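Numach changes cleaning supplies for shared work tables

19 February 2018

Numach has replaced paper wipes with washable microfiber towels at the shared work tables in its Mirani building. The change covers all glossy wood surfaces and took effect this morning.

Shabnam Mengal, who manages supplies for the building, said the site used 1,602 rolls of paper wipes last year. An initial stock of 500 towels has been ordered from Tuletti, with 50 held back as spares.

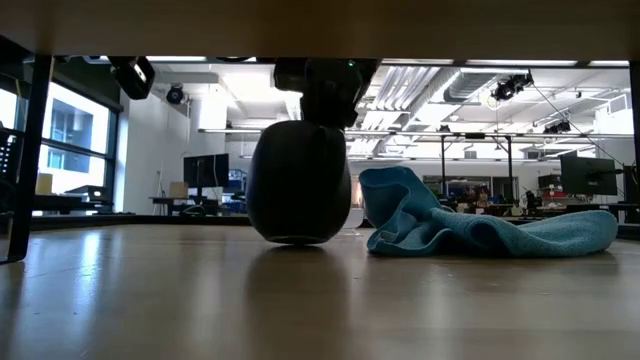 Towels are to be used dry for dust and slightly damp for marks. Spray cleaner goes on the towel, never directly on the wood – pooled liquid can dull the finish at the joints. Used towels go in the bins by the stairs and are washed without fabric softener, which clogs the fibers.

A trial on two tables last July found no new scratches in the finish, according to a note by Mehwish Arain of the facilities group. The note did record lint on one table after towels were washed with cotton rags. The two are now washed separately.

Paper wipes remain in use in the kitchens and restrooms.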